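4.3 Setting up repayment limits

This section applies to branches using Skukodus for short-term loans. Complete section 4.2 (Lender details) first. You need supervisor rights to save changes.

1. Open Settings, then Loan Rules, then Repayment.
2. Choose the branch from the list. Ullville and Nevamden keep separate rules and must be set one at a time.
3. In Maximum loan, enter the highest sum a single borrower may owe. The supplied value is 3000.
4. In Longest term, enter the number of months. The supplied value is 12.
5. Press Check. Any open loan outside the new limits is listed on the right.
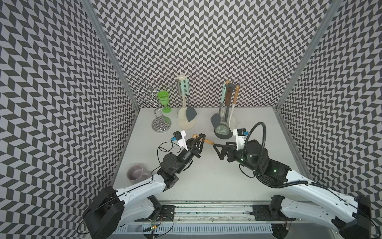
6. Work through the list. For each loan, select Keep old terms or Refer. A loan marked Refer cannot be topped up until it has been reviewed.
7. Press Save. The rule takes effect at 18:00 on the same day.

Note: Limits are held in whole pounds. If you type pence, they are dropped without a warning.

Caution: Do not change the limits while the Marinho import is running. Loans brought in during the change are tested against the old rule and will not appear in the list at step 5.

4.4 Missed payment notices

Notices are off by default - they must be switched on for each branch.

1. Open Settings, then Notices.
2. Tick Send on missed payment.
3. In Days before second notice, enter a value between 1 and 60.
4. Select the letter. Letters with no complaints address are shown in grey and cannot be chosen.
5. Press Test. A copy goes to the supervisor's inbox only.

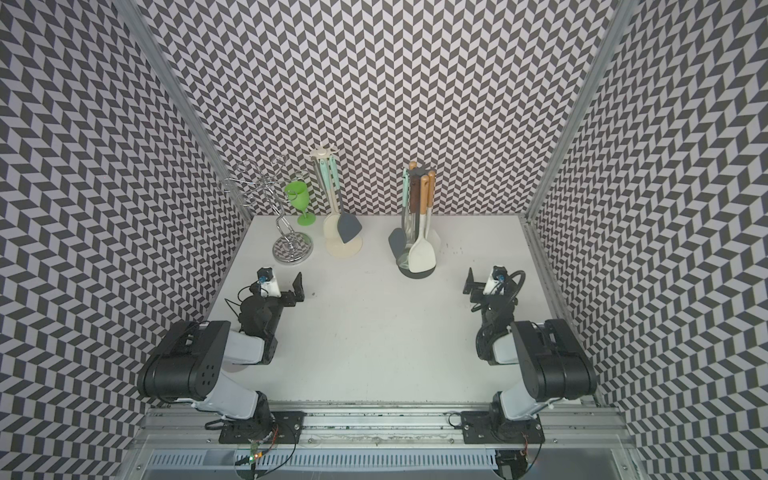

Lending Systems Support - Branch Guides

6. Check the borrower's name, the balance and the due date on the test copy, then press Save.

If the test stops with error 2913, the branch has no reply address. Add one under Lender details and repeat step 5.

Note: A borrower with an agreed payment break receives no notices until the break ends. The break must be entered on the loan itself; a comment on the customer record has no effect.

Changes to letter wording go to Kastriot Softić before they are loaded. See also 4.6, Early settlement.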